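What the packing line taught me about sorting fruit by hand

I started at the Nulport packing house in September, six years before the first robot arm went in. Back then we had 40 people on the mixed produce line. We filled gift tins and sample boxes, which meant every container got a few different things in it, and no two items were the same size. A line that runs only oranges is easy to automate. Ours wasn't, so we were left alone for a long time.

The arms came from Teltgate. They were slow at first and stopped a lot. What changed things was the teaching work. Somebody has to do the job with hand-held grippers, over and over, so the arms have something to learn from. Part of that is done at the plant and part of it is done at a table in a house, with ordinary things standing around. I moved over to that side last spring.

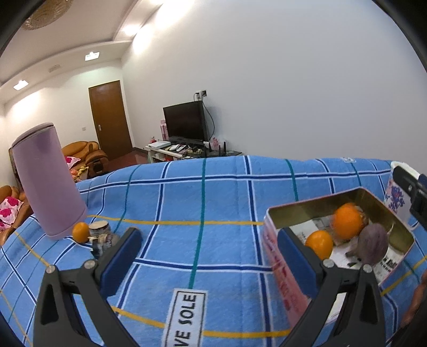 Tin on the right, grippers open.

The work is simple to explain. You pick up a piece of fruit or a root, you put it where it goes, and you do it again. A session is 1000 pickups if all goes well. My best is 637 before I needed to stop and rest my wrists. Small round fruit is the worst because it rolls. Big oranges are fine.

Your hands have to learn to be slower than they want to be. On the line I could fill a tin without looking. With the grippers I have to look at everything, and I have to let go cleanly. Genji Matsuda, who trained me, used to make me set the same piece down until I stopped dropping it the last half inch.

Sugarcane is another one I had to practice. The pieces are short and thick, and you have to decide if you want them on the side or standing up. I like to take them sideways with a pad at each end.

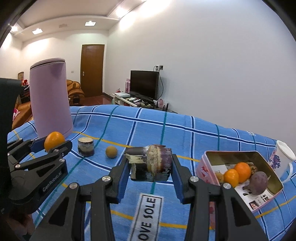

Dilek Ersoy

People ask me if I feel bad about it. I have thought about that a good deal. The mixed line has fewer people now. Some went to the Omura building to do inspection, some took the payout, and a few are doing what I do. The pay is a little better than packing and I get to sit down. The noise is gone too, and I didn't know how tired it made me until I was away from it.

What I miss is the talk. On the line you had someone across from you all shift. Now it's mostly me and the table. We asked for longer overlap between shifts and got half an hour, so there is at least some time for coffee.

The other thing we asked for was a say in the pickup targets. Kaneko, our shift lead, took that to the office and the number is under review. I'll write again when I hear.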